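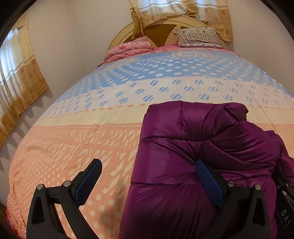
How many gripper kits should we order for a first site?
Order one kit per operator plus one spare. A site with five operators therefore needs six kits.

Section 2. Planning Your Order

2.1 Before you request a quote

1. List the tasks you want to record. Folding and picking up clothing wears finger pads faster than handling boxes or cups.
2. Write down how many people will work at the same time, not how many are on the payroll.
3. Measure the storage you have. Each Inska kit ships in its own hard case and should stay in it between sessions.
4. Send the list to Pilavport using the order form. Quotes are held for 14 days.

Note: Finger pads are consumables and are billed separately. Put them under supplies in your budget, apart from equipment.

2.2 Setting the budget

1. Enter the kit price from your quote.
2. Add one set of replacement pads per kit for every 2000 grasps planned.
3. Add a charger for each pair of kits.
4. Add shipping both ways if you plan to use the Jakex repair plan.

Caution: Do not substitute pads from another supplier. A different thickness changes how far the fingers close, and the kit will have to be calibrated again.

2.3 Delivery

Orders placed before the end of September ship in the same quarter. Check the screws at the finger joints when the kit arrives and report any loose ones before first use.

Questions about large orders go to Teodoro Echevarría at the Pilavport sales desk.

Section revised 2023-11-21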